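Visit Report: Urodik Test Kitchen, 8/12/22
Prepared by Lesego Mabuza

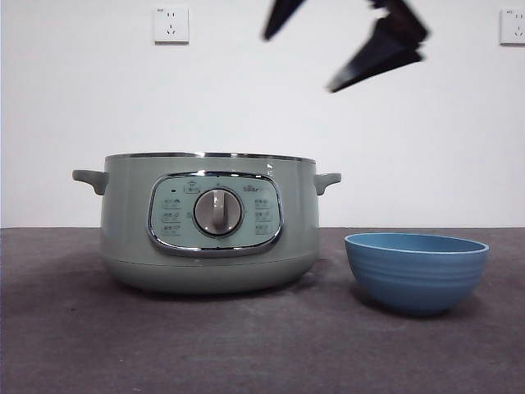 What stopped the arm during the morning run?
A loose connector in the wrist cable, which cut the force reading and triggered a protective stop.

The Urodik team had planned 30 transfers between the electric pot and the blue bowl. The stop came on the third, with the gripper closed on a spoon. Staff kept visitors behind the line - a distance of 100 inches - until power was removed.

Vestergaard, which supplies the cable, has been asked for a locking connector. Our delegation requested a copy of the fault log, to be filed at Rovport by March.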